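8/5/22
Mairéad Moynihan

4. Box reach set-up (Jotuner planner)

Do section 3 first. Wrist stream must be live before you load anything.

1. Open the Jotuner config, set planner to box_reach. Save.
2. Set the approach speed to 50 mm/s. Leave retreat speed alone for now.
3. Load the carton model. Flaps go in as seperate collision objects - not part of the walls.
4. Fingers closed for entry. Open only after the planner reports "inside".
5. Run the plan in preview. Check the path against the wrist view, then run it live.

Note: planner times out at 400 ms. If it keeps failing, raise to 1000 and try again. Past that its usually a bad carton pose, so redo step 3.

Note: old Lukstead configs load but the flap angles get dropped. Re-enter by hand.

CAUTION: keep a hand on the stop for the first live run. Flaps move when touched, model doesnt know that.

Wrist view during entry, fingers together between the cardboard walls:

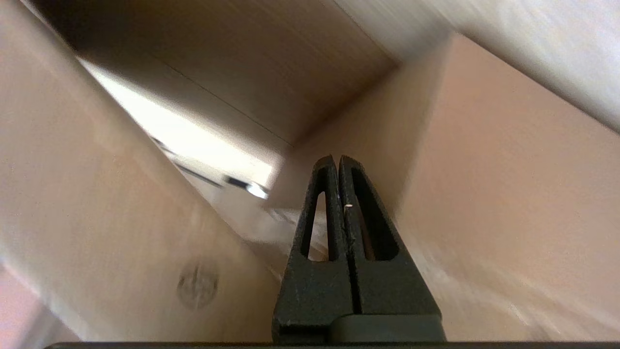
Can I change the approach speed while a plan is running?
Stop the plan first, edit the config, then preview again before going live.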